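What happens at a robot open day?

A kids' guide to the Flekorik open day – read it on the bus!

So you're going to see some robots. Good. Quick read first, then you'll know what you are looking at.

Where are we going?

Flekorik. It's a big workshop behind the Lacroix building, the grey one with the bike racks. Doors open at 9.30 in the morning. Most of the year it's closed to visitors. In August they tidy up (sort of) and let kids in.

Shoes with closed toes, please. No thongs. Hats can go in the tub by the door.

Who will we meet?

Odette Texier runs the tour. She's worked with robot arms since before you were born, probably. Ask her anything. She likes odd questions best. Last year somebody asked if a robot can get bored and she talked for ten minutes.

(Short answer: no. It doesn't feel anything. It'll do the same job 79 times and the last go is just like the first, unless a screw comes loose.)

What is a robot arm, anyway?

Hold out your own arm. Shoulder, elbow, wrist. A robot arm has bends like that too, with a motor inside each one. The motors turn a tiny bit, then a tiny bit more, and the whole arm moves.

At the end, where your hand would be, there's a gripper. The grippers you'll see have two fingers. No thumb, no fingernails. They open and they close. That's pretty much it – but you can do a lot with open and close. Try it! Use just your pointer finger and thumb to pick up your lunchbox. Now your pencil. Now one sheet of paper.

Paper's the hard one, right?

How does it know where things are?

Cameras. Some sit up high and look down at the table. One small one rides on the arm itself, near the gripper, so it goes wherever the arm goes. A computer looks at the pictures and works out where to send the fingers next.

The computer has to learn this. It learns from lots and lots of goes. The team at Flekorik has saved 2819 goes so far, good ones and bad ones. The bad ones count too. If the arm drops something, that goes in as well.

The arm at table 4 is called Tisadora. Don't ask why, it's a long story and Odette will tell it.

What will Tisadora be doing?

Picking up everyday things from a table. Stuff from your kitchen mostly. It sounds boring. Wait till you see it.

Each thing has its own problem:

Spoon. Thin and slippery. The fingers have to come down in just the right spot.

Sponge. Squishy. Squeeze it and it changes shape, and then it isn't where the computer thought it was.

Scouring pad. That's the rough green thing for scrubbing pots. Flat, so it's tricky to get hold of when it's lying down. Once the fingers have got it they can lift it up off the table and tip it on an angle. Look for the little grey shadow under the edge – a gap between the pad and the table makes a shadow like that.

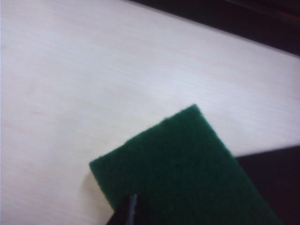 Plastic cup. Easy if it's standing up. Lying down it rolls, and then everybody laughs.

Can I have a turn?

Yes! After the demo there's a practise table with a small arm called the Kuker. You steer it with two handles. One handle moves the arm, the other one opens and shuts the gripper. Everyone gets about 30 seconds, so have a plan before you sit down. Go slow. Slower than that. Kids who rush mostly knock things on the floor.

Rules (short ones)

Stay behind the yellow line when an arm is moving.
Big red button = stop. Grown-ups press it. You can too, if something looks wrong, and you won't get in trouble.
No food near the tables.
Don't reach in to help the robot. Even if it's really, really close to getting it.

Words to know

Gripper – the robot's hand.
Joint – a place where the arm bends.
Sensor – a part that notices things, like a camera noticing light.
Demo – short for demonstration. Watching time.

Try it at home

Tape two rulers to your fingers, one on each. Ask someone to put a dish sponge on the table. Pick it up and drop it in a bowl. Then shut one eye and do it agian. Write down which was harder and bring your answer along, Odette has a colour chart on the wall for them.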